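Urbanismo e Conflito — Aula 5
Expropriação e "interesse público": apontamentos para acompanhar a leitura

O caso Rornville

O projeto, promovido pela Pluris, previa 539 fogos, um pavilhão coberto e uma praça a que o folheto chamava "sala de estar da cidade". No terreno já havia salas de estar, várias, com gente lá dentro. Foi esse o primeiro problema.

Reparem no vocabulário do dossier. A zona é "subaproveitada" na página 2, "degradada" na 12 e "obsoleta" no anexo jurídico. Os prédios não mudaram entretanto; mudou o destinatário do texto. Guardem a distinção para o exercício: um termo descreve, o outro prepara uma decisão.
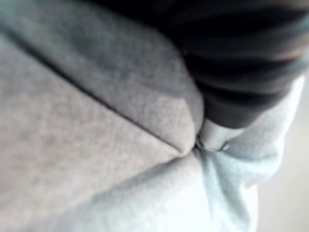

Segundo problema: quem é parte interessada? A câmara notificou 43 proprietários. Os inquilinos souberam pelo jornal, e os lojistas da rua Okotar souberam pelos inquilinos. A lei em vigor não obrigava a mais, e a Pluris cumpriu-a com um zelo comovente.

A associação de moradores respondeu com um contraprojeto do ateliér Fu: menos altura, construção por fases, até 600 fogos se fosse aproveitado o antigo parque ferroviário. A câmara agradeceu o contributo — verbo a reter, costuma significar arquivo.

Conceitos a dominar
Utilidade pública (declaração e fundamentação)
Justa indemnização; valor de mercado e valor de uso
Audiência prévia
Mais-valia urbanística: quem a cria, quem a recebe

Para a próxima aula
Leiam a fundamentação da declaração e sublinhem cada adjetivo. Depois tentem defender a expropriação sem nenhum deles. Uma página, no máximo. Quem entregar três com letra pequena será expropriado das últimas duas, sem indemnização.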